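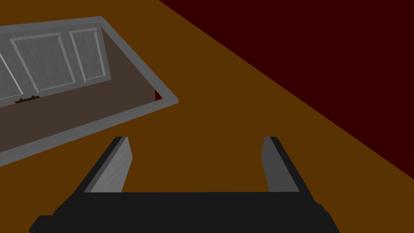
Wrist view in sim, right gripper open

About Pulen

We write the software that sits between "go do that" and a robot arm moving. Perception, planning, control, plus the tooling nobody budgets for. Two-arm mobile robots mostly. No hardware of our own, never had any, not planning to.

Started by Serpil Kırmızıgül and Kwok-wai Yeh, who had been arguing over grasp planners at a previous job and decided to argue full time. We're 9 people now. Small office, big whiteboard, too many monitors.

What we make

Grillia is the planner. You give it a goal and a world model, it gives you whole-body motion for both arms and the base. It replans while moving. Handles doors, drawers, narrow hallways, reaching past one thing to get to another. Works with parallel-jaw grippers out of the box, other hands need a config file and a bit of patience.

Endutance is the test runner. Yes the spelling. It was a typo in the first repo, then it was in the install scripts, then a customer printed it on a slide, so it stays. It runs 3,000 simulated episodes a night across our set of home layouts and sorts the failures by where they went wrong: saw it wrong, planned it wrong, moved it wrong. Mornings start with that list and coffee.

How we work

Sim first, always. Flat colors, plain walls, simple shading, whatever gets us a collision check quickly. Pretty rendering comes later if perception needs it. 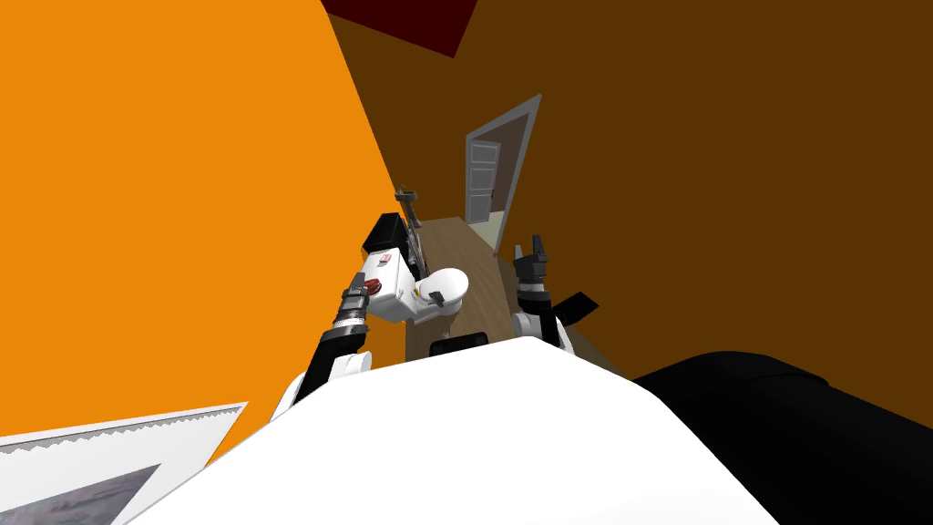 Rooms are tight on purpose. A planner that looks great in an open lab falls apart once there's a wall by each elbow and a doorway at the far end, so cramped layouts are the ones we keep adding. Currently 483 in the library. Firdevs Bayram builds most of them and takes requests, within reason.

Every change to Grillia goes through the full nightly set before merge. No exceptions, including for founders (Kwok-wai has tried). Wrist cameras and body camera get logged together with joint states so anyone can scrub back thru a bad run and see what the robot had to go on.

Who's who

Serpil Kırmızıgül – planning, co-founder
Kwok-wai Yeh – control, co-founder
Firdevs Bayram – simulation and layouts
Gönül Ersoy – perception
Serpil Tuncer – customer integrations, and yes we have 2 Serpils, use last names in email please

The rest of the team is on the contact page, photos coming in May.

Working with us

Most projects begin with your robot model and one task you cant get reliable. We load it, run it overnight, send back the failure list. If the list is useful we talk about a contract.

Page last updated February 28, 2023. Layout count is probably already out of date.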